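Small yellow drawers on the worktop — what do you keep in yours?

Wurnico Home Forum > Kitchens > Storage and sorting

tilly_marrow
Started this one after the bin liner moan in the other thread. I've become a bit obsessed with little plastic drawers on the worktop! We have white tiles and a pale marble top, and for years I wanted nothing on show at all. Then I gave in to something bright yellow and now I smile every time I walk past it. The whole point for me was the rolls of small bags (nappy sacks, dog bags, the little food waste ones), which used to live under the sink and come apart in a great long ribbon whenever you pulled one out.

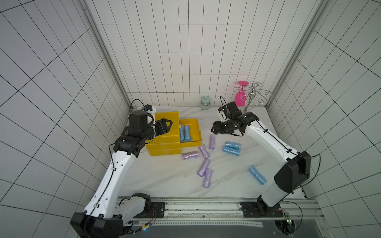 So my rule now is that rolls go in a drawer and lie down flat, one kind to a drawer where I can manage it. I buy the packs of 200 from Trerano and split them up the day they come. It's a lovely ten minutes with the radio on. What does everyone else put in theirs?

Hinojosa_Kev
Batteries, string, birthday candles. I did try bags but I go through so many that it was quicker to leave them in the carton by the back door. Lovely colour though.

brumurach_bel
Yellow against white tile is so cheerful. I've got the same sort of grid on my walls, thin dark grout and all, and everything I own looks washed out against it. You've talked me into it!

Dirk Hinrichs
I'm going to disagree, kindly. Worktops are for cooking. Every time somebody puts a small set of drawers out, other things gather next to it, and six months on you're chopping onions on a patch the size of a postcard. Put the bags inside the cupboard door, in a hanging pocket. Mine has been up since January and I've not lost a roll.

tilly_marrow
Dirk, I had a hanging pocket! It was fine until the hinges went. I do take the point about things gathering, mind.

Cirilo Villaseñor
I'm with Tilly on the drawers and with Dirk on the clutter, if that's allowed. What settled it for me was doing the bags by colour, so that I can send anyone in the house for "a green one" and they come back with the right thing.

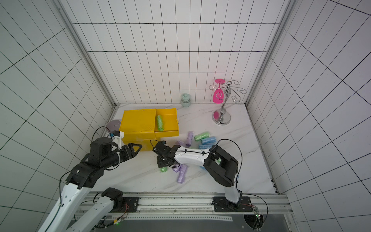
My daughter thinks I'm daft for caring this much, but she uses them too. Laying a roll lengthwise is the trick, like the green one in the yellow drawer, so you can pinch it up without disturbing anything. I'm also very fond of those stands with curly arms for hanging glasses upside down, and a pink plastic glass on a silver one cheers me up no end. Dirk will say it's in the way of the onions.

Dirk Hinrichs
It is in the way of the onions.

brumurach_bel
Ha! Question for Cirilo — do the rolls unwind on you? I put a loose elastic band round mine, but the thin ones crease and then they won't open at the top.

Cirilo Villaseñor
A strip of paper tape is kinder than a band. Fold the end over so there's a tab to pull.

Hinojosa_Kev
I bought a carton with over 317 bags in it once (odd number, I know, they'd thrown in a part roll) and no drawer on earth would have held that lot. How many do you keep out at a time?

tilly_marrow
Three rolls of each, the rest on the top shelf in the utility. I'll try the paper tape tonight. Bel, tell us what colour you go for!

brumurach_bel
Yellow, obviously. Ordering after tea.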